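Last updated in May

Filed under: Threads / Workshop / Robots

Okay, small thread on the gripper cell, because 2 of you asked what I do all day.

The job is reaching into open desktop PCs around the cables. We call the cell Howlader and no, I didn't pick it.

Monday starts with a hex key. Every socket screw on the finger linkages gets a check before anything powers up. They creep loose - slowly, then all at once - and a loose pivot makes the fingers close crooked.

I mark each one with a dot of paint pen now. Derek Naylor laughed at me for that and then asked to borrow the pen.

Counter said 3,079 open/close cycles when I swapped the left finger pivot. The old one had so much slop you could feel it with your thumb!

Next thing is rehoming. Fingers all the way open, all the way shut, then I redo the zero. Skip this after a pivot swap and it'll squeeze way too hard (ask me about the drive bracket, or please don't).

Then the approach path. I had it coming in too steep and the knuckles kept kissing the chassis edge. Golnar Najafi suggested tilting the wrist and dropping speed to 87 percent for the last bit. Haven't heard that awful scrape again this week.

Still fighting cable bundles. They never loop the same way twice and I'm open to ideas.

More when the new finger pads show up.

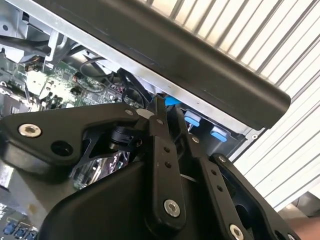
Photo: wrist cam / Nilmini Sheikh

Contact | © Prarkora | Back to top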